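Condon Two-Arm Bench Cell: Operator Guide
Section 6. Working with Soft-Wrapped Goods

6.1 Before the Session

This section applies to all operators at the Perkavby and Clalton sites. It replaces Notice 236.

1. Confirm that the emergency stop has been tested and the test entered in the log.
2. Lay out the packs for the task. Packs may touch, but the fingers must have a clear path to the first one.
3. Check the wrist view before enabling motion. Both fingertips must be visible.
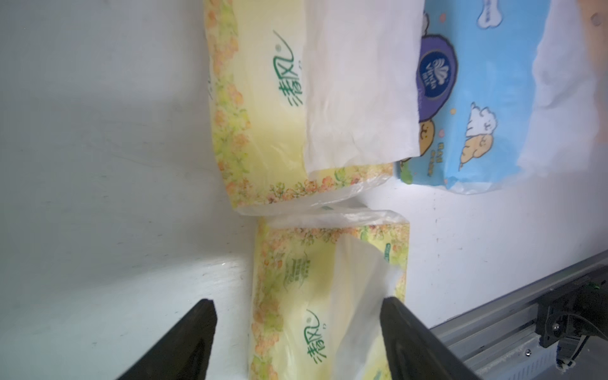
Morag Dow asked during the review of this section whether an opened pack should be accepted at all, as loose tissue can hide the edge the fingers need to find. Opened packs are accepted. The operator shall choose a grip point on the wrapper and record the pack as opened on Form 14.

CAUTION: Do not reach into the cell to straighten a pack while either arm is enabled.

6.2 Moving Packs to the Shelf

4. Set the speed limit to 50 percent for the first pass.
5. Assign the shelf to one arm and the open table to the other. State the assignment aloud before motion begins.
6. Keep the gripper open until it is in position at the pack.
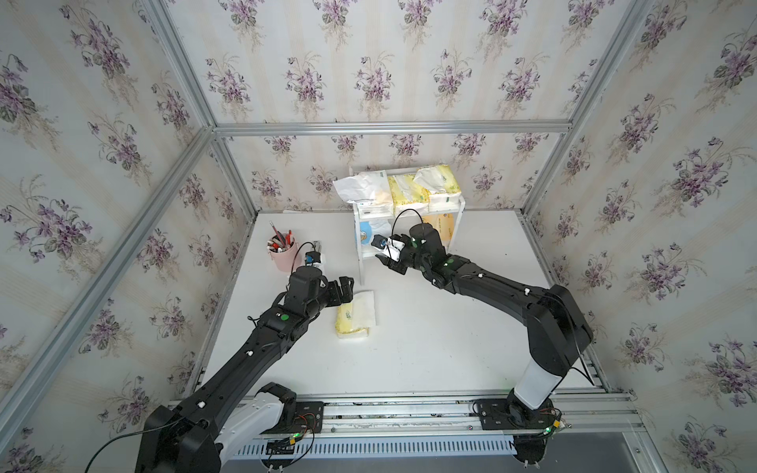

7. Release the pack only when it is supported by the shelf. If it tips, stop both arms and enter fault code 1358.

6.3 Handling Loose Tissue

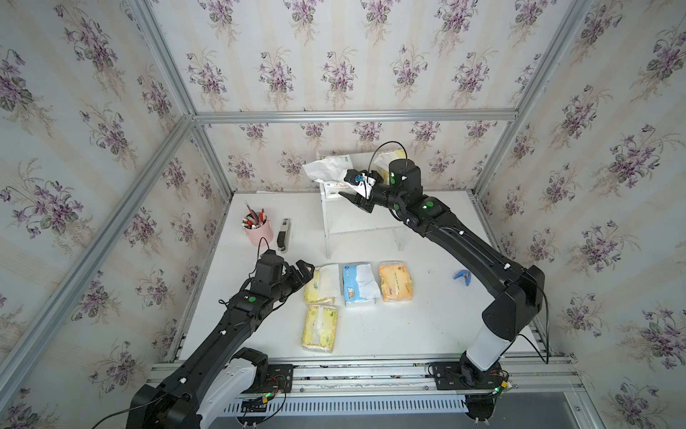
Reading time for this part: 2 minutes

Loose tissue shall be held lightly and moved slowly. Watch for material caught between the fingers when they open. If any remains, disable the arm before removing it by hand.

NOTE: Pens, clips and other small articles may stay on the table if they are listed on the task sheet.

6.4 Shared Space

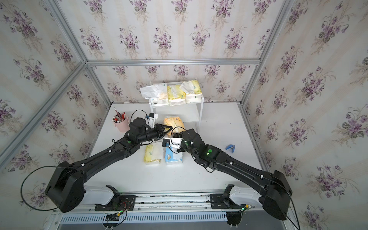 The minimum distance between arms is set by the site supervisor and shall not be changed during a session. Operators should take most care at the center of the table. With the two grippers almost meeting in front of the shelf, a small movement of either wrist can bring them into contact. One arm shall hold still until the other has withdrawn. Where both must move, the second operator calls each step.

8. Return both arms to the rest position.
9. Disable motion and sign the log.

Questions about this section should be sent to Zohreh Alipour at the Clalton site.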